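Stomano to extend Hulness soft play food range in August

May 8, 2021

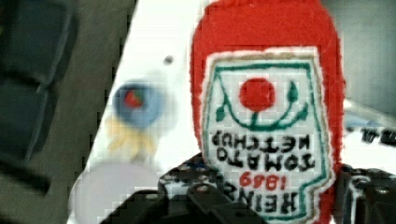 Summary

Stomano, the maker of fabric toys for nurseries and early years settings, will add 28 items to its Hulness range of soft play food. Orders open to trade buyers in August.

Construction and testing

All new items use a polyester felt outer over a recycled fibre filling. Seams are double stitched and closed from the inside. Labels are sewn on along the full edge, with no glue and no loose corners. Each design has passed a machine wash test of 5 cycles at low temperature, with checks on seam strength and colour after the last cycle.

The range contains no magnets, buttons or hard parts. Care instructions are printed on a tape sewn into the side seam.

Production

Cutting and sewing will be carried out by Negussie, which has made the Hulness range from the start. The first run is set at 4,000 pieces. Finished goods will be packed in card boxes sized for standard nursery shelving, and the plastic sleeve used on earlier stock will be withdrawn.

Berhanu Kahsay, product manager at Stomano, said: "Nurseries wash these items far more often than families do. We changed the filling and the seam type to suit that level of use. The sizes stay the same, so new pieces can be stored with the old ones."

Supply

Trade orders will be handled by Manov. Items may be bought singly or in mixed boxes. Spare labels are not supplied. The guarantee period is two years from delivery and covers faults in seams and filling.

Samples can be requested from the Stomano trade desk.

Ends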